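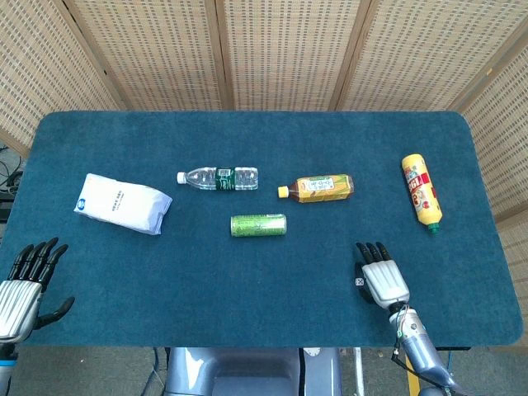
Pirjo Saarinen told us at the end of the morning that we should stop asking whether the robot was good and start asking how many tries it got. Our group had been asking the first question for an hour, so we rewrote our question sheet over lunch. This report uses the second version.

Visit report, Group 2
Open day at the Plulach lab, February

What we were told beforehand

The flyer said the Grusach system can "clear any household table." It gave a figure of 2000 practice runs. It did not say how many of those runs ended with the table cleared, and when we asked, the presenter said the number was "still being put together." We have left it out of our results for that reason.

What we saw

The demonstration table had a dark teal felt mat on it and five things to pick up: a soft white packet, a water bottle, a tea bottle, a green can and a yellow squeeze bottle. The bottles and the can were lying on their sides. There was plenty of space between the items. Marek asked if they could be pushed together in a pile, like on a real kitchen table, and was told that was planned for later in the year.

The robot has two hands with black fingers. We expected the packet to be hardest because it is soft and has no fixed shape. The presenter agreed. Our own guess is that felt also makes things easier, as a can should roll less on it than on a bare table. We did not get to test this.

We stood behind a rope and watched four rounds. In two of them all five items were moved to the bin. In one the can was dropped, and in one the presenter stopped the robot and started over. The restart was not counted on the scoreboard. We think it should have been.

Cost and speed

The handout compares the Grusach with an older arm called the Plumard. It says the Plumard needed 510 seconds for a full table and the new one needs 400. That is still more than six minutes for five items. A person would be done in a few seconds. The handout does not say if both machines were given the same items.

What we could not find out

Who chose the items. Whether the robot had practiced with these same ones. What happens with glass.

Conclusion

The hands are impressive to watch, and we do not want to be unfair to the people who built them. But four rounds is too few to support the word "any" on the flyer. We would like to go back and bring our own objects in a bag.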